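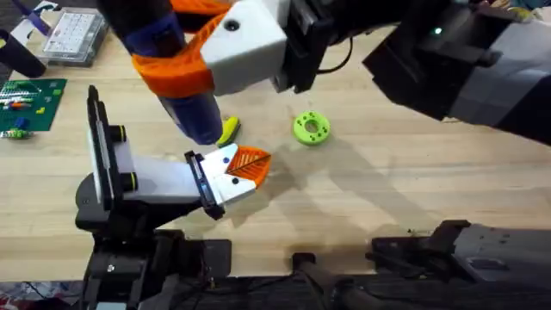
Light butcher-block top, grain running lengthwise.

14 shares | 2 comments

Bench and Tabletop Finisher (full time), ref. 2419
Zatenitz, Tabletop Shop

Zatenitz makes and refinishes solid wood tops for work tables, kitchen counters and classroom benches. The tabletop shop is looking for one finisher to work on sanding, oiling, repair and final inspection of butcher-block tops. The position is permanent and reports to Detlef Wunderlich, shop lead.

The work

Tops reach the finishing area after glue-up and rough planing, or as returns from customers who want them refinished. New tops make up most of the volume. Returns take more time per piece and are where most of the judgment is needed: knife marks, rings from cups and cans, glue drips, ink, marker, and dents from dropped parts.

The finisher will:

- Check each incoming top for flatness with a straightedge, along the grain, across it, and on both diagonals. Record the readings on the job card.
- Mark open glue lines, loose knots, cracks and filler that has shrunk.
- Fill or patch where the job card allows it. Patches follow the grain direction and are taken from offcuts of a similar color.
- Sand through the grits, starting at 80 for new tops. Returns may need a coarser start; this is agreed with the shop lead first.
- Break all edges by hand. Corner radius is given on the drawing.
- Raise the grain with a damp cloth, let the top dry fully, and cut back lightly before the first coat.
- Apply oil or hard-wax oil to both faces and all edges. Finishing one face only is not accepted, as the top will cup.
- Inspect under a low side light. Swirl marks, cross-grain scratches and dull patches are reworked before packing.
- Wrap, label and stack finished tops on level bearers.

Two product lines pass through this station. Verier is the kitchen line and is oiled only. Jallia is the work table line, supplied in a pale matte finish, and is the less forgiving of the two. Long parallel grain lines show every scratch that runs against them, and a pale surface shows dust trapped in the coat. Applicants who have only worked with stain or dark lacquer should expect a period of adjustment.

A typical load is 4 tops in progress at different stages. The finisher sets the order of work within the day, taking drying time into account. Tops in the Jallia line may weigh over 70 pounds. A vacuum lifter and a rolling table are provided, and lifting a full-size top alone is not permitted.

Test pieces

Part of the work is to run small trials on surfaces. Sample boards are oiled, left to cure, and then exposed to the kinds of contact a work table gets: plastic and metal objects slid over them, cans set down wet, marker lines wiped off after a set time. The finisher prepares the boards, logs the results and keeps the reference set in order. A short written note is expected for each trial, stating the product, number of coats, cure time, contact and result. Photos alone are not enough. Henrike Hagedorn, who runs product testing, will train the person hired in the format we use.

Required

- Two years or more of paid work in wood finishing, furniture making, cabinet work or floor sanding
- Steady practice with a random orbital sander and a hand block
- Ability to read a dimensioned drawing and a finish schedule
- Working knowledge of oil finishes, including safe storage and disposal of oily rags
- Ability to stand for most of a shift and to see small surface defects under raking light, with glasses if needed
- Clear handwriting or basic typing for job cards and trial notes

Useful, not required

- Experience with a wide-belt sander
- Experience with laminated or finger-jointed stock
- Color matching of patches
- Forklift card
- Prior work with the Ersoy dust extraction system, or a similar central system

Hours and conditions

The shift starts at 7:00 a.m. and ends at 3:30 p.m., with a half-hour unpaid lunch and two paid breaks. Overtime is rare and is paid at time and a half. There is no night work.

The finishing area is heated, and humidity is logged at the start and end of each shift. Extraction is fitted at every sanding point. Dust masks, gloves, hearing protection and work shoes are supplied and replaced at no cost. Personal sanders may be brought in if they fit the extraction hoses and pass the electrical check.

Pay is hourly and set by grade. New hires start at the finisher grade, with a review after the trial period. The trial period is three months. Health coverage begins on the first day of the second month.

Bench test

Applicants who pass the first review are invited to a paid bench test lasting half a day. The applicant receives a section of butcher-block top with one open glue line, one dent and one area of cross-grain scratching. The task is to bring it to the Jallia finish standard up to the first coat. The top is judged on flatness, evenness of scratch pattern, edge work and the quality of the patch. Speed is recorded but is given little weight at this stage. All materials are provided. Applicants may bring their own scrapers and chisels.

How to apply

Send a work history and up to three photos of finished surfaces you have sanded and coated yourself. For each one, state the wood, the last grit used and the finish product. Close shots taken in low side light are preferred to full views of the furniture. A cover letter may be included but is not scored.

Quote reference 2419 on all pages. Applications can be left at the front office or mailed to the tabletop shop, marked for Detlef Wunderlich. Questions about the trial boards and written notes should go to Henrike Hagedorn. Applications are read as they come in, and the position stays open through the end of May or until filled.

Work samples sent by mail are returned only if return postage is enclosed.

14 shares | 2 comments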